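Search this repository

# Wutach: toy animals and a blue bin

Wutach is a set of short recordings about clearing small toys off a white tabletop and putting them in a blue plastic bin. The table stands against a wall, with the bin at the right. 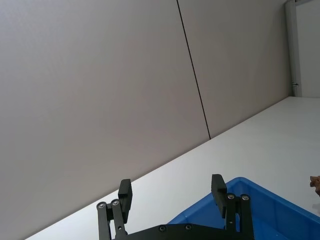
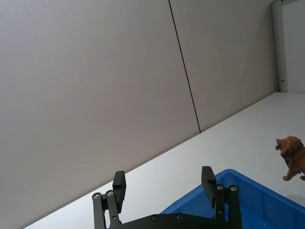

*The blue bin on the white tabletop. The toy lion is in the second picture.*

## Contents

- 464 recordings, one folder each
- `toys.csv`, a list of the animals by name and main color
- `notes.txt`, remarks written down during the sessions

Folder names start with the animal, so `lion_` is everything with the brown lion. An item counts as put away when all of it is below the rim of the bin. Paws or tails left hanging over the edge are marked `partial`.

## Known problems

The tabletop is bright and the right side can wash out. More than 60 recordings have no entry in `notes.txt`. Those made in June use the old label `box` for the bin, and we have not changed them.

## Related

Hemden uses the same labels for folded clothes.

## Contact

Reijo Ahonen looks after the labels. Send corrections with the folder name and the line number from `toys.csv`.

Last updated: Nov 27, 2025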